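Search the archives Enter keywords Go

Lists > Service Robots > Practice and Standards > Thread

Re: Draft 4 of the room-work rules, comments wanted

Monday, January 15, 2018
By Tharushi Siriwardena

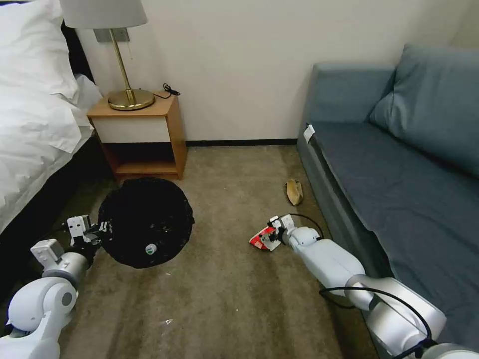 Left arm on the black mesh item, right arm on the iron, in a furnished room.

I've now read Draft 4 twice, once on paper with a pencil, and I'm going to be the grump on this thread again. Quoting the part of the Foltwood message I want to answer, trimmed for length:

> The working group feels the draft is close to final. The core
> requirements are in section 3 (clear floor), section 5 (held
> objects), section 6 (two-arm work) and section 9 (records). We
> would like sites to start following these right away and report
> any trouble by the end of the month.
>
> On section 3, the floor should be "free of all objects not
> relevant to the task" before the arms are enabled. We had a lot
> of back and forth on this and think the wording is now strict
> enough to be safe and loose enough to be usable.
>
> On section 5, objects are sorted into Class A (soft, light),
> Class B (rigid) and Class C (hazardous). Class C needs written
> approval. Household appliances are Class B unless modified.
>
> On section 6, both arms may hold objects at the same time as long
> as "adequate separation" is kept.
>
> On section 9, each session gets a log sheet. The Pultevano sites
> have used the sheet for 284 sessions with no recorded incident,
> which we think speaks for itself.

Taking these in the order that bothers me.

SECTION 9. 284 sessions with no recorded incident does not speak for itself. What it says depends on what people were told to record. I asked two of the Pultevano operators off list what they'd write down, and got two different answers. One said anything where the stop button was pressed. The other said anything where something broke. Under the second reading you could hit the stop every five minutes all afternoon and turn in a clean sheet. The draft has no definition of "incident" anywhere, including the glossary, which does find room to define "room".

I'd like to see a count of stops, a count of drops, and a line for contact with furniture. If those come back low over the next batch of sessions I'll happily say the rules are working. Until then it's a number with nothing under it.

SECTION 3. "Free of all objects not relevant to the task." Relevant according to whom, and decided when? Look at the floor in the photo up top. There's a small white scrap of something on the carpet between the two arms, and a tan cone-shaped thing over by the base of the sofa, just past the iron. Folded paper, maybe, or an insert for a shoe. I can't tell. Is it relevant? If the task is picking things up off the carpet, then sure, everything on the carpet is relevant and the rule forbids nothing. If the task is handling the iron, then the cone has to go before the arms are enabled, and so does the scrap, and the session as shown fails section 3.

Both readings are defensible, and that is my complaint. A rule that passes or fails the same floor depending on how somebody typed the task name is not doing any work. I'd replace it with a list, written before the start: what is on the floor, and which of those things the arms are meant to touch. Anything on the floor and not on the list gets picked up by a person. It takes a minute. The Dristerex people already do something close to this and nobody there has complained to me about the time.

And please, no blanket "clear floor" rule as a fallback. I know it's been floated. These machines are supposed to work in bedrooms. Bedrooms have stuff on the floor. If we only ever certify good behavior on bare carpet then we've certified something no customer has.

SECTION 5. The classes are the weakest part of the draft and I suspect everyone on the working group knows it. A clothes iron is a household appliance, so it's Class B, same as a plastic cup or a hairbrush. The draft doesn't ask whether it's plugged in. It doesn't ask whether it was switched on in the past hour. From a photo you can't tell either one, and that goes for ours too: the power cord curves up from the iron and I have no idea from looking at it what the other end is doing. An auditor walking in would have no idea either, unless they went and followed the cord.

So I want three things written down for anything with a heating part:

- The plug is out of the wall and in plain sight of the operator before the arms are enabled.
- A person has put a hand near the heating part and signed that it's cold. Time of signing goes on the sheet.
- The water tank, if it has one, is empty.

I don't care whether we call that Class C or B-prime or anything else. "Unless modified" should go entirely. I read it four times and still can't work out what modification the authors had in mind.

Corded things in general get no mention. Section 5 talks about weight, edges and fragility, and then stops. But a cord is the part of an object that goes where you didn't send it. It can loop around a wrist joint, it can drag a lamp off a nightstand. The arms often carry cable of their own, too. There's a black one looping along the right arm in the picture, so you have one cable on the arm and another on the thing in its gripper, both black. I'd want a limit on how far an arm may travel with a corded object before somebody stops and checks, and I'd want cords held back with a tie wherever the task allows. Selvanayagam's house rules have a tie requirement and it's two sentences long. Copy it.

SECTION 6. "Adequate separation" is the phrase people write when they couldn't agree on a distance. I understand why they couldn't, since the right distance depends on speed and reach and what's being held. Fine. Then say that, and give a small table. What we have at present allows one gripper on the edge of a light mesh hamper, or whatever that round thing is, while the other holds an iron, and leaves "adequate" up to the person driving. Maybe that pairing is perfectly all right. I'm inclined to think it is, at low speed with a cold iron. But I arrive at that by my own judgment, and the draft contributes nothing to it.

There's also a mismatch with section 5. Classes are assigned per object, but section 6 never says what happens when two classes are held together. Mesh on its own is Class A. Does the pair become B? Do both arms run at the slower limit? The September draft had a line saying the stricter class governs. It's gone from this one and the change notes don't mention it. Can somebody on the working group tell us whether that was on purpose?

FURNITURE. No section at all. The draft treats the room as a box with a floor. Meanwhile the usual setup is a bed on one side with sheets hanging over the edge, a sofa on the other, and a nightstand with a lamp standing at the far end. Hanging fabric is the obvious one. A gripper that's meant to close on something near the bed can close on a sheet, and what the sheet brings with it depends on what's lying on the bed. I'd ask for hanging fabric to be tucked or else listed as a known hazard on the sheet. For table lamps, tall and easily tipped, I'd set a keep-out space unless the lamp is the task.

I can already hear the answer that this makes the form too long. The current form is 7 pages, and most of that is the site address, the approvals block, and the same liability paragraph printed on every page. Cut those and there's room for everything I've asked for above, probably with a page left over.

ON FOLLOWING IT "RIGHT AWAY". I'd rather we didn't. Once sites have trained people on a draft it becomes the standard by habit, and then the argument in the spring will be that changing it is too disruptive. We went through precisely that with the old door rules. Let two sites try it side by side with their existing practice, log stops and drops on both, and post the raw sheets here. Raw, please. No summary slide.

Some credit where it's owed. Section 4, on who may hold the stop button and what else they may be doing at the time (nothing), is clear and short and I wouldn't touch a word. Section 8 on handover between operators is decent – my only note is that "verbal confirmation" should say both parties speak. And the numbering is finally consistent, which I did not expect to live to see.

Marked-up copy is in the list files under item 1807. Pencil scans, sorry about the handwriting on the section 6 pages. If anyone from Foltwood would rather go through it by phone I'm free most mornings, but I'd want whatever we agree on posted back to the list afterward.

Tharushi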